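Consumer Studies, Unit 4: Claims about plates, portions and appetite
Handout to go with the lecture by Ulla Rustad
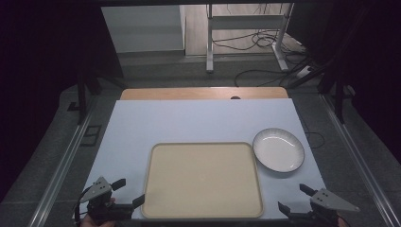

Most of you will have met the advice already. Eat off a smaller plate and you will eat less, because the same helping looks bigger. It is in diet books, on the walls of canteens, and in at least one leaflet you can pick up on Skostgate on your way to class. Before the lecture I would like you to put down what you think of it, in a sentence, and keep the paper.

What the claim says

There are two claims, and people slide from one to the other without noticing. The first is about seeing: a fixed amount of food looks larger inside a small rim than inside a wide one. That is a version of an old visual trick with circles, and I have no great quarrel with it, though the effect is smaller than the drawings in books suggest. The second is about eating: a person given the smaller plate will take in less food over the meal. You cannot get the second from the first by reasoning. Somebody has to weigh the food.

And then there is a third claim, hardly ever said aloud, that the person will also eat less over the week and will end up lighter. I have seen this printed on packaging. I have not seen anything like decent evidence for it.

The Stukico leaflet

Stukico sells a set of small plates and hands out a leaflet with them. Copies are at the back of the room. It says that "3,000 diners" took part in a test and that they "felt satisfied with less". Read it with these in mind:

Who served the food? If staff filled the plates, diners on small plates were simply given less.
Could they go back for more? The leaflet doesn't say.
Less than what? There is no mention of a comparison group.
"Felt satisfied" when? Asked at the table, by the person who had just handed over the plate, most of us would be polite.

The large number is there to impress you. A big badly run test is still badly run, and I would swap the lot for 35 people whose leftovers had been weighed.

The Eide canteen exercise

Last March a group from this course, led by Melina Kalogeropoulos, tried the thing out in the canteen at Eide. Small plates for 2 weeks, the usual ones for another 2. They weighed what went out of the kitchen and what came back in the waste bins. The totals were lower in the small-plate weeks, and the group wrote it up as a success.

I marked it well, for the care taken over the weighing, and I still don't believe the conclusion. The small-plate weeks came first and the weather was mild; in the second half there was fish pie on the menu more than once, and it's popular. Several people carried two small plates, which the group noted but then left out of the working. Nothing was recorded about what anyone ate later in the day. A half portion at noon and a bun from Gamaditz in the afternoon would count as a saving on their chart.

Melina's reply, to be fair to her, was that you can't follow grown adults home. True enough. Then the write-up should claim less.

Words to watch

"Linked to": may mean almost anything.
"Up to": tells you the best case and hides the usual one.
"Studies show": which, and who paid?
"Portion": the amount on the packet, the amount served or the amount eaten? Writers change between them halfway down a page.

For the seminar on 5th July

Bring one claim about food or eating from a packet, poster or advert. Copy the wording exactly. Write half a page on what would have to be measured before you'd accept it, and by whom. Please don't bring the Stukico one, we'll have done it to death by then. Bring your sentence from the start as well, unaltered, even if you've gone off it.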